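Section 4. Kitchen Put-Away Chore

Last revised Jun 28, 2026

The put-away chore answers one narrow question for a Jelta owner: can the arm clear small items off a surface and into a container without help? Run it before you try dishes, laundry or parts bins. An arm that struggles with a light ball and a basket is not ready for a sink.

4.1 Laying out the surface

1. Spread the grid sheet over the table and smooth it by hand.
2. Set the steamer basket where the arm can reach all of its rim. The lid may stay on the table.
3. Place the food items and foam cubes around the basket. Leave space between them for the fingers.
4. Start the Gevis software and select Put Away, Single Arm.

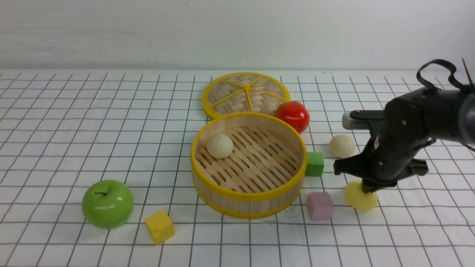
Figure 4-1. Gripper at the pale yellow ball, steamer basket open.

Note: Small ripples in the sheet are acceptable. If a fold is tall enough to catch a finger, smooth it again and repeat step 1.

4.2 Choosing the items

Start with round items, then move to cubes. A cube that sits at an angle to the fingers takes longer, as the wrist has to turn before it can close. Glossy items such as an apple or a tomato can slip if the grip force is left at the factory value of 4. Raise it to 7 for these and put it back before handling a bun or anything soft.

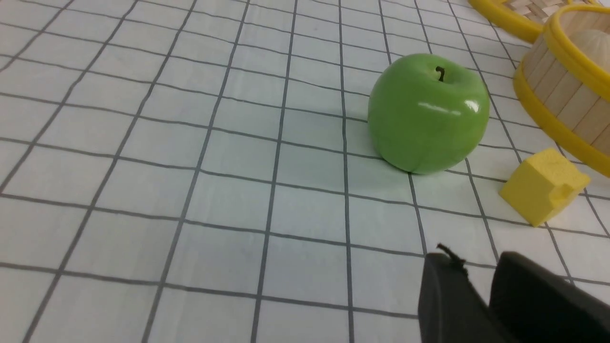

Items close to the basket wall are the hardest of all. The fingers need room on both sides, and the planner will skip an item if it can't find that room. A skipped item is listed in the run log as "no approach." Move it away from the wall and start the run again.

CAUTION: Keep hands off the table while the arm is powered. Press Stop before you move any item.

4.3 Running the chore

1. Pick a target item on the Gevis screen.
2. Press Run. The time limit for each item is 40 seconds.
3. If the limit passes, the arm returns to its rest position. Allow 2 retries, then mark the item as failed.

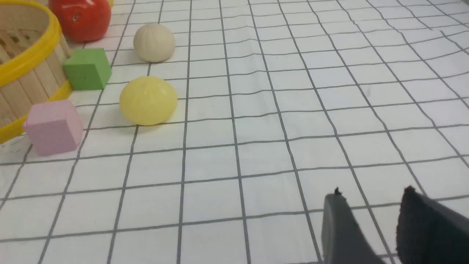

Can the arm do this chore unattended in a real kitchen?
Not at this release. It handles a known set of items on a flat, well-lit table. Wet counters, stacked plates and people reaching in are outside what it has been tested for.

Boonsong Suksawat ran the January trials at our Garninard shop with the same basket task and a bin of Boonyarit brackets. The kitchen items gave fewer failures than the brackets, which tangled. For shop-floor use, treat a good score here as a starting point and repeat the chore with your own parts.

4.4 Checking the result

Look into the basket from above before you clear the table. An item counts as put away when it rests on the basket floor and the gripper is clear of the rim.

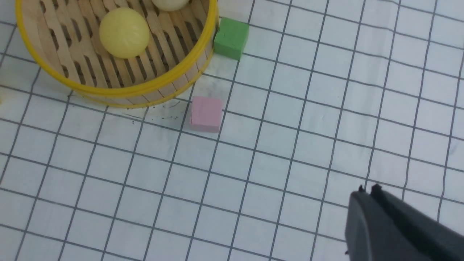

4.5 Resetting for the next run

1. Press Stop and wait for the status light to turn amber.
2. Take the items out of the basket and return them to the table.
3. Wipe the finger pads with a dry cloth.
4. Save the run log under a new name. Gevis overwrites the last one.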